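Print this post | E-mail this post

Swale notes: spacing, overflow and the willow problem

Last updated: October 30, 2025

I have put off writing up the swales on the lower field at Sulidby until they had been through a full wet season. They have now, so these are the numbers and the mistakes.

The field is a long rectangle that falls gently to the creek. The old plan drained it as fast as possible through a straight ditch on the east line. The new plan, drawn with Nghĩa Vi over the winter, holds water on the slope with three swales on contour, each planted on its downhill berm. Total swale length is 442 feet. The top one, which we call Sầm after the name on the old parcel map, is the longest and takes most of the runoff from the road.

Layout

We set contours with a water level and flags. A laser would have been faster, but the grass was tall enough to block it in the middle section. Flags went in every 10 paces and were checked again the next morning. Two were off by more than an inch and got moved.

The bottoms are flat and 2 feet wide. I cut the first stretch of Sầm with a V-shaped bottom, which silted up in the center and left the sides dry. It was recut in March. If your soil has as much fine silt as ours, start with the flat bottom.

Overflow

Each swale needs a spill point that is lower than the berm and armored. Ours are level sills of fieldstone set over gravel, offset so that water leaving one swale has to travel sideways before it reaches the next spill. The sill on the middle swale was set too high. In the first heavy rain the water went over the berm at a mole run and took out a wheelbarrow's worth of soil. The sill has been lowered by 3 inches and the mole run packed with clay.

Check sills for level along their whole length. A sill that is low at one end acts like a pipe.

Planting

The berms were planted in this order, top to bottom:

Sầm: hazelnut, with currants between. Survival is good. Deer took the tips of the unfenced ones.

Middle swale: elderberry and aronia from Wokik, bare root. Of the 90 elderberry cuttings, most rooted. The failures are grouped at the west end, where the berm is thin and dries out by midsummer. I will add soil there before replacing anything.

Bottom swale: basket willow. This was a mistake in placement. Willow does well there, but the roots are already in the swale bottom, and they slow the flow enough to back water up to the sill. I plan to coppice it hard this winter and move half the stools down to the creek bank, where roots are wanted.

Ground cover is white clover, seeded at the time of digging. Where seeding was delayed by a week, dock got in first. I have no method for dock other than a fork.

Soil moisture

I have two Tetska probes, one above Sầm and one below it, both at a depth of one foot. The lower probe stayed wetter through the dry spell in July. I would not put much weight on this. Two probes are not a trial, and the lower one may be sitting in a clay lens. I will swap them next year and see whether the difference follows the location or the instrument.
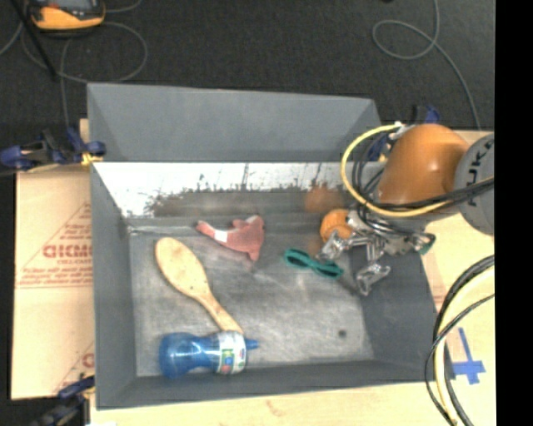
Next steps

Coppice the bottom swale after leaf drop. Build up the west end of the middle berm. Put wire on the remaining hazels before snow. Walk all three sills during the next long rain with a level and a notebook, and write down where the water is instead of where the drawing says it should be.

Nghĩa wants to try a fourth swale above the road. I think the slope there is too steep for it and would rather see terraces, or just trees. We have not settled this.

Print this post | E-mail this post

Contact | Copyright Sulidby field notes | Back to top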